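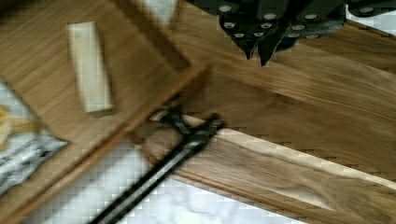
Gripper over the striped board
The gripper seen from its own small camera, with the two fingertips almost together. On the left is the shallow tray with the pale block inside.

About this gallery
My name is Ilídio Bragança and I build a robot arm at home, in the evenings, together with my neighbor Bernardo Garcia. We started in August. The page has the newest photo on top and then my notes on the parts, in the order in which they gave us trouble. Click on the photo to see it larger. It will not become sharper, I am afraid.

Fingertips
The left tip is the short and slim one, the right tip is longer and wider. With the first pair, which had equal tips, a flat piece turned in the grip each time we lifted it. Bernardo made the new pair on a Sunday-size budget, in his words, from what he had in a drawer. They do not hold everything, but a small block with straight sides they hold well.

Screws
The silvery screw heads on the black plates I wanted to paint black also. Bernardo said no, because then we will not find them with the screwdriver, and he was right. We tighten them after every long evening. One did come loose in the first month and we looked for it under the refrigerator.

The tray
Many people ask why we use a wooden tray and do not print one. The wood makes less noise when a fingertip touches it by mistake, and I like better how it looks in my kitchen. The rim is low, so the arm can come in from the side.

The board
The bands of different brown run diagonally under the gripper, with one narrow cream strip between them. For the eye it is beautiful. For the software it was a problem at the beginning, as it took the cream strip for the edge of something to pick up. I now teach it with this board under the gripper, and also without.

Wrist camera
It is a small one and the image becomes soft as soon as the arm moves. We have 984 images saved until now, of which 112 are sharp enough that I would show them to my mother. The cable had to be 24 cm longer than I ordered, so there is a joint in it, wrapped with tape.

Still to do
A softer stop at the end of each movement.
A cover for the power supply.
New labels on the 4 motor cables, the old ones fell off.
Write down the settings in a place where Bernardo can also read them.

Bernardo will bring the arm to the open evening of the Stellstead workshop, starting at 7 p.m. If you have built a similar gripper, please write to me in the guest book, also in Portuguese.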